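Parts presentation at the Vanley bench

The Landton order calls for 539 kits, each with one round control board and its wire harness. From April, boards and harnesses are presented together in a steel tray lined with white paper – the paper is changed every 50 kits, or sooner if it tears. The 4 yellow bins stay two to a side, with the tray between them.

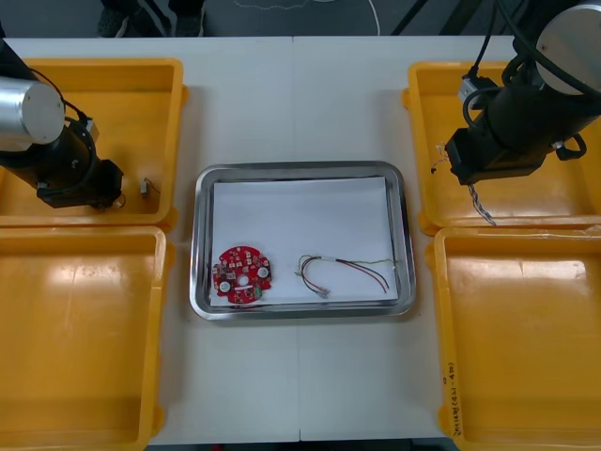
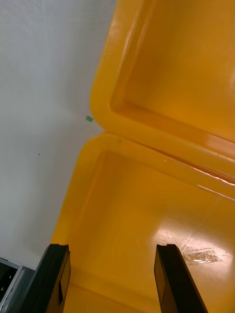
Bench layout with tray and bins; second picture, the inside of a yellow container.

Bins with scuffed floors remain in service. Residue is a different matter: wipe it off before refilling, as small connectors can stick to it and be missed at changeover. Harnesses go in with the connector plugs toward the middle of the tray. Replacement liners are stocked at Dretine in packs of 3,000 – quote the bench number when ordering.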